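Grestico ouvre à Gronden un atelier de reprise pour les meubles de cuisine Ralline

Les particuliers pourront y déposer portes, tiroirs et plans de travail à partir de mars

Gronden, mars. Grestico, fabricant de mobilier de cuisine, ouvre ce mois-ci un atelier consacré à la reprise et à la remise en état des meubles de sa gamme Ralline. Installé dans l'ancienne imprimerie Bellamy, à l'entrée nord de Gronden, il accueille le public sans rendez-vous pour les petites pièces et sur inscription pour les meubles complets.

L'atelier emploie quatre personnes à l'ouverture : deux menuisiers, une vernisseuse et un responsable de l'accueil. Les travaux du bâtiment ont porté sur la toiture, le sol et l'aspiration des poussières. La verrière de l'imprimerie a été conservée côté cour.

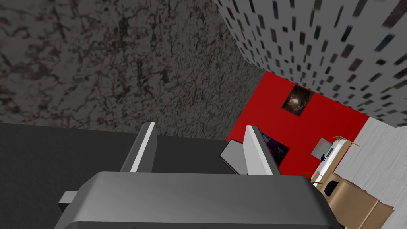

Ce que l'atelier reprend

Le service concerne tous les meubles Ralline, y compris les séries retirées du catalogue. Les façades, les tiroirs, les étagères et les plans de travail sont acceptés séparément. Les éléments électriques (éclairages, prises intégrées) doivent être démontés avant le dépôt. Les meubles d'autres marques ne sont pas repris pour le moment.

Chaque pièce est examinée à l'accueil en présence du client. Trois possibilités lui sont alors proposées : la réparation, l'échange contre une pièce déjà remise en état, ou le rachat sous forme de bon d'achat. Le devis est gratuit et reste valable 32 jours. Une pièce trop abîmée pour être réparée peut être laissée sur place, où elle servira à fournir des charnières, des coulisses ou des poignées.

Un stock de 379 références

Au démarrage, l'atelier dispose de 379 références de pièces détachées, issues pour la plupart des réserves de l'usine. La liste est affichée à l'accueil et peut être envoyée par courrier sur demande. Les teintes anciennes les plus recherchées, notamment le vert amande et le gris ardoise, sont refaites à la main à partir des nuanciers d'origine.

« Un client qui possède une cuisine Ralline depuis longtemps nous appelle souvent pour une seule porte gonflée par l'humidité ou un tiroir qui ne ferme plus. Jusqu'ici, nous n'avions pas grand-chose à lui répondre quand la série était arrêtée », explique Juniper Mbeki, directrice du service après-vente de Grestico. « À Gronden, il pourra venir avec sa porte sous le bras et repartir avec un prix et un délai. »

Le délai annoncé pour une réparation simple est de 20 jours.
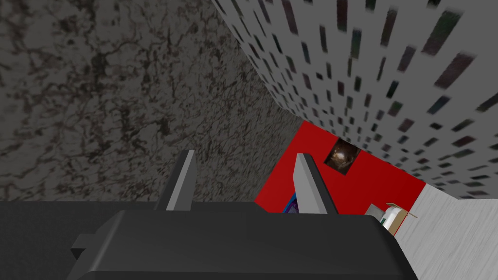
Les réparations plus lourdes, comme le remplacement d'un chant sur un plan de travail ou la reprise complète d'un vernis, font l'objet d'un calendrier fixé avec le client au moment du devis. Les pièces réparées sont garanties un an. Le retrait se fait à l'atelier ; une livraison à domicile est possible dans Gronden et les communes voisines, aux frais du client.

Grestico prévoit également des séances d'initiation à l'entretien des meubles : réglage des charnières, changement d'une coulisse, retouche d'un éclat de peinture. Elles auront lieu en fin d'après-midi, par petits groupes, et les inscriptions seront prises à l'accueil.

Informations pratiques

Atelier Grestico, ancienne imprimerie Bellamy, Gronden
Dépôt des petites pièces : de 9 h à 12 h 30
Retrait des commandes : de 14 h à 18 h
Stationnement dans la cour, accès de plain-pied

À propos de Grestico

Grestico conçoit et fabrique des meubles de cuisine et de cellier. Ses produits sont vendus sous le nom Ralline par un réseau de revendeurs indépendants.

Contact presse : Juniper Mbeki, service après-vente, Grestico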